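I went to a robot open day and all I want to talk about is the bathroom

My sister-in-law thinks I go to these things for the free coffee. She has a point, but the coffee at the Gastanano open day was terrible and I stayed until they started stacking the chairs, so there must have been something else going on.

If you missed it, Gastanano is the little outfit above the tile showroom that builds practice worlds for robot arms. They don't make the arms. They make the rooms the arms learn in, on a computer, and every so often they open the doors and let people like me wander around asking dumb questions. The last one was in November and I skipped it for a dentist appointment, which I regretted all winter (the tooth was fine, too).

The big draw was supposed to be the talk by Bleddyn Bevan, with a lot of slides and a Grudberg hauling system that moves pallets faster than I can drive to work. Good talk! Full room. But down the hall Si-eun Gil had a desk with two monitors and five folding chairs, and she was showing household jobs. Picking things up and putting things down, in rooms you'd recognize from your own home. I sat down to rest my feet and stayed for 42 minutes.

I'll say it plainly: this is the stuff that matters, and the robot business has been a little embarrassed by it for too long. We get backflips and we get pallets. Meanwhile my father, who is stubborn and lives alone and drops things, needs something that can pick a bar of soap up off a toilet lid without sending it into the bowl. That's a hard job. Ask anyone with bad knees. 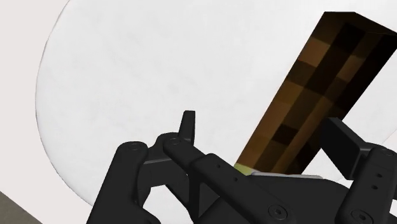
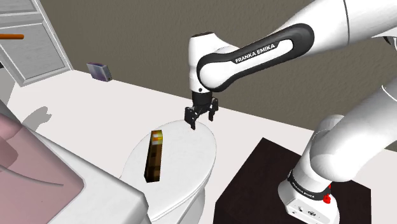
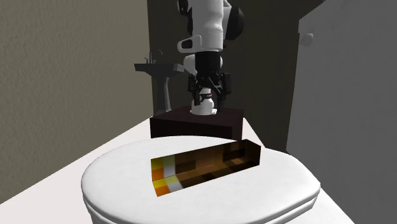
Simulated household tasks at Si-eun Gil's desk, Gastanano open day, 3/23/25

Now, the man in the chair next to me, Ruairi Urquhart, was having none of it. He repairs elevators and he has opinions. His line was that a fake bathroom teaches you fake lessons. Real bathrooms have damp towels and a cat in them, and the bath mat is never where you left it, and if you train a machine in a clean cartoon room it'll fall apart the first time it meets a shampoo bottle with the cap off. He said this loudly enough that people came over from the snack table.

I think he's half right, and I told him so. The pretend rooms are tidy in a way no room of mine has ever been. Some of the objects look like they wandered in from a video game, all chunky squares. But I learned to drive in an empty parking lot behind a bowling alley, and no one told my mother she was teaching me fake lessons. You start where you can't hurt anybody. Then you go out on the road and scare yourself a bit, with someone sitting next to you who has a foot ready for the brake.

And the numbers are on the side of the parking lot. Si-eun told us they can run 500 tries at one job overnight, with the objects shifted each time, and read through the failures over breakfast. Try that in a real bathroom. You'd be mopping until Christmas.

Where I do get grumpy is the selling. Nuria Berhe, who handles the business side, gave a short pitch at the end about a home helper project called Salminen, and the word "soon" came up an awful lot. I asked her what soon meant. She laughed and said it depended on who was asking, and I didn't love that answer. If you're going to stand in front of people with aging parents, give them a year, or tell them you don't have one. I'd have clapped harder for "we don't know."

I'd also like to see them invite a different crowd. There were 30 of us on the sign-in sheet when I got there and I'd bet most of them write code for a living. Where were the home health aides? My father's aide could have told them in one minute flat that nothing in a bathroom is ever picked up from a good angle. She does it sideways, with one hand on him.

I put that on the feedback card, in pen, and then kept writing on the back. Teguh Sutanto at the front table read it while I was putting my coat on and asked if I'd give him her number. I said I'd ask her first. I did, and she says she'll go if they fix the coffee.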